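Nurnik Cutting Board, 15-Month Review

I bought this board in September to replace a plastic one that had gone fuzzy with knife marks. It measures 17 inches on the long side and has stayed flat, even after a summer in a kitchen with no air conditioning. I oil it every 3 weeks or so.

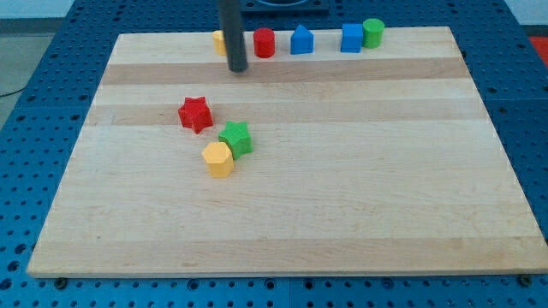

The Nurnik board with some of the colored blocks on it.

The light and dark strips look good, and small things are easy to spot against them. Crumbs show too - wipe it often. It's heavy for one hand, and I would have liked a juice groove. At $36 I'd buy it again.

Reviewed by Yetunde Odukoya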